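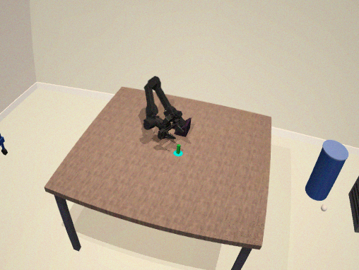
1 September 2024

Slept badly, up early. Coffee, then straight to the desk before the heat got into the room. Roya Ahmadpour wants the green block demonstrations finished before she starts training, and I had promised them for last week.

The task is simple to say. Reach the green block, close on it, lift it, set it down again on the cyan disc, back off. I drive the arm with the small leader arm clamped to my desk, and the one on the screen follows. Salvador set up the link in May and it has mostly behaved. There is still a short lag when I turn the wrist quickly, so I have learned not to turn the wrist quickly.

The first hour was poor. I kept coming in too low and the fingertip scraped the table before it got to the block. Depth is hard to judge with one view. The shadows help more than anything. When the shadow of the gripper runs up to the block I know I am close, and I slow down there. I threw out everything from before nine and started the count again.

The purple piece is a nuisance. It starts in a different place each time the scene resets, and on some resets it sits right up against the gripper. Then I have to lift away first and come back around, and the recording gets long. I asked Roya if she wanted those ones dropped. She said no, keep them, the policy needs to see somebody get out of trouble. I kept them but marked them in the log.

Lunch was bread, cucumber and the rest of the lentils. Called Mother. Her knee is better and she is cross with the neighbors about the gate.

In the afternoon Keyvan Jalali came on the call and watched me do a few. He thinks I hesitate before closing the gripper. He is right. I stop over the block to check that I am lined up, and all that waiting goes into the data. Last time the trained arm did the same thing, hung over the block and never closed. So I practiced going down and closing in one movement without recording, and then recorded again. It felt careless but the lifts were fine. I knocked the block over twice and deleted both.

Babak wrote to ask if we could move to the real arm at Prodari this month. I told him to ask Roya. I would like to, but the real one does not reset itself when I press a key, and I would be standing up all day.

Stopped at 128 kept demonstrations. My right hand is stiff at the base of the thumb. I should lower the chair or raise the clamp, and I have been saying that since the spring.

Uploaded the lot after dinner. It failed at the first try and went through at the second. Pouran Naseri will check the log tomorrow and run the replays.

To do: buy tape for the clamp. Send Salvador the note on the wrist lag. Pay the water bill. Ask Roya if the next set has the disc moved or only the block.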